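December
Posted by the Plindale Reading Rooms

Wanted: Saturday-less shelver and front desk assistant

The Plindale Reading Rooms need a part-time assistant for our Brurham branch, nine hours a week across 2 afternoons. The pay is modest, the radiator is worse, and the biscuits are good if you get in before the chess club.

You will shelve returns, answer the phone and explain to people that the toilets are for members. You should be able to lift a box of atlases and keep a straight face when someone asks for the red book they had out last spring. Experience with the Brirero catalogue is welcome - we have 907 titles still to enter and it crashes after lunch.

To apply, send a letter of one page to the Ait Brahim desk at the Plindale office before the end of the month. CVs in comic lettering will be read last.

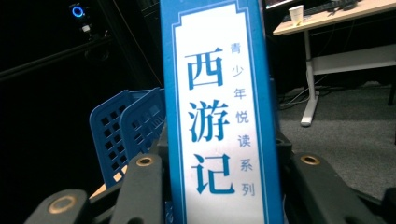
Languages are a real help in this job, as the children's room lends well beyond English. If you can read the three big characters on the blue box as Journey to the West, say so in your letter and we will probably ring you first. Fluent French also counts, though we have plenty of that already.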